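**Prostgate 4 and the cable problem**

Prostum says the new planner release handles "soft objects" at 50 Hz. We'd like to see the logs. The Brarndale bench is the usual mess of power leads and cardboard, and the collision map still treats a hanging cord as free space.

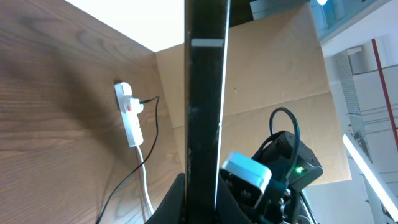

### What we'd want before upgrading

A thin black USB cable on glossy wood is a fair test: dark line, faint shadow, glare off the table.
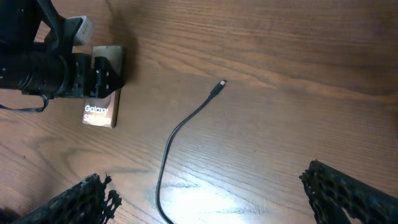 Zabala's perception node has a default cutoff of 40 points per cluster, so a thin lead can get dropped as noise. Lowering it brings the ghosts back. Run 1000 grasps, publish the misses, then we'll talk.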